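4.2 Finger comparison, drawer tasks

Two hand-held grippers, same wide lens, same controller settings on replay. The Batico fingers are soft and mesh-textured, the Grostness ones stiff with rubber tips. We wanted to know if the finger type matters for drawers at all – earlier work mostly reports on pick and place. 361 demos collected, split over both finger types, then one policy trained per type. Training ran to 3000 steps for each, no tuning in between.

Opening first. Stiff fingers did better on thin drawer fronts, soft ones tended to fold when the pull was off axis. Closing made almost no difference. A push is a push. Most of the failed closes came from the arm stopping early and not from the fingers, see the controller notes in 4.3. We re-ran the Cendavano arm on a Friday with a higher stiffness setting and the early stops mostly went away, but that run is kept out of the table becuase the other arm could not match it.

Tracking loss was the bigger problem. Of the demos, 131 had at least one gap in the pose track, nearly all during the pull, when the wrist turns and the drawer front takes up a lot of the view. Short gaps were filled by linear interpolation. Long ones dropped. Same rule for both finger types.

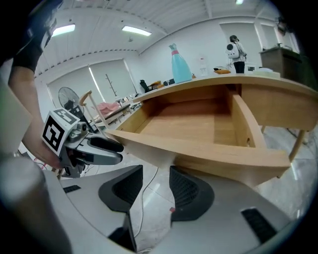

Figure 6. Drawer task, view from the gripper camera. Drawer fully open, second gripper with marker cube at left.

The fisheye lens helps here in that the room stays visible past the drawer, so there is still something to track on. Straight edges near the camera bend a lot, though, and we did not undistort before training. Tried it once on a subset of 1186 clips pooled from all tasks – no clear gain, slower loading. Left out.

One open point is wear. The soft fingers were swaped halfway through collection and the stiff ones were not, so the later soft demos are on fresh pads. We did not correct for this.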